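Going Back to the Saturday Market

I have been trying, since February, to get back into the habit of walking to the market in Bokham instead of driving out to the big store, and I think (fingers crossed!) that it has finally stuck. When we lived in Pradesstead I went every week without thinking about it. Then we moved, and the kids got busy, and somehow four years went by with me pushing a cart under fluorescent lights and coming home with things I never meant to buy.

It's a two-mile walk if you take the path behind the school, and I do take it, even when it's muddy, because I like coming out by the bakery just as they're putting the second batch of rolls on the shelf. My neighbor Severin Tanner walks with me most weeks. He's a slow shopper and a great talker, and he will happily discuss pears with a stranger for as long as the stranger can stand it. I used to find this hard when I was in a hurry. Now I get a coffee and wait on the wall, and I've gotten to know more people from sitting on that wall than I did in our whole first year here.

My favorite stall is still Atanasov, the one at the far end with the cheese and the big jars of peppers. Mrs. Atanasov lets me try things, and then of course I buy them. Last time it was a soft white cheese that I ate standing up in the kitchen before anyone else got home, and I'm not one bit sorry. The onions I get from the Traltau farm truck, along with whatever greens they have left, and if I'm early enough there are eggs.

The money side has been a nice surprise too. I spend less, mostly because I can't carry more than my arms will allow, and there's a limit to how many squash a person wants to haul up our hill. I've stopped making a strict list. I write down three suppers and leave the rest of the week open, and it works out better than my old spreadsheet ever did.

A plain jute bag is my pick for this sort of shopping, and the coarse tan weave suits me fine. Anything roomy will do, though, so please don't go out and buy a new one on my account.

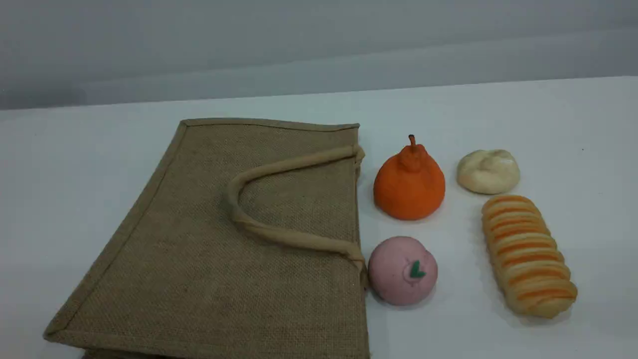

What I Made With the Peppers

I stirred them into a pot of rice with an onion and the last of the cheese, and we ate it out of bowls on the back steps. Severin came over with pears. I'll write the recipe down properly when I've made it again and paid attention to how long the rice took.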